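Notes from the bedroom lab, May 2021

If you've dropped by the Drarnent lab lately, you'll know we've been making the bed a lot. I mean a LOT. The Lisarholm project is our attempt to get a two-legged robot to handle big floppy things, and a bed sheet is about as big and floppy as it gets (my own at home never look this good, by the way).

Our first method tried to model the whole sheet, every wrinkle, before the hand moved. It was slow and it got confused by folds. So over the winter we threw most of that out and went with something simpler, which we call Gider. It only looks for edges and corners near the hand, picks a spot to pinch, and checks after the grab whether the cloth moved the way it expected. If it didn't, it lets go and tries again a little further along the hem.

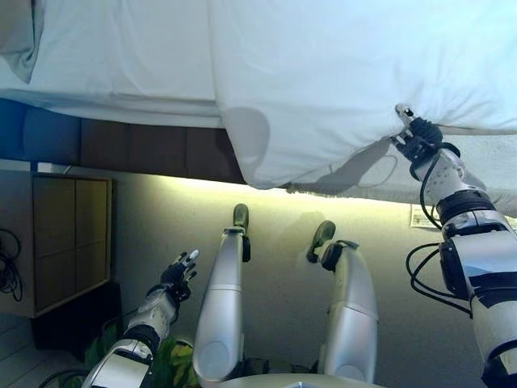 We trained it on 1045 grasps, all recorded from the head camera, and then ran 18 fresh trials with sheets it hadn't met before. The old method got a usable corner in 9 of them on the same setup. Gider got there in all but two, and I did a small dance in the hallway! Both misses came from grabbing two layers at once, so the whole sheet came along for the ride. We're looking at fingertip force for that one, as the camera can't tell one layer from two when they lie flat.

Next up is using both hands together, which scares me a bit. The plan is to have 10 two-handed runs done in June, and I'll write those up whichever way they go. The Gider write-up is on the shared drive if you want the plots.

Recent items
Holmgren test room: new booking rules
Why our robot hates fitted sheets
Lisarholm reading group, spring list
Towel folding, part two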